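4. Preparar a mesa antes de montar a Sala

Eu começo sempre pela superfície, e confesso que já saltei este passo e me arrependi!
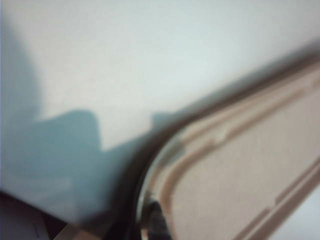 1. Passe um pano macio pelo tampo todo e espere 7 minutos.
2. Pouse as peças uma a uma, com a face lisa para cima (eu gosto de deixar um palmo entre elas).
3. Confira tudo com a lista da página 22.

Nota: a Songül Işık prefere trabalhar com a luz de lado, e eu acabei por copiar.

Cuidado: não use esfregão áspero, que risca logo.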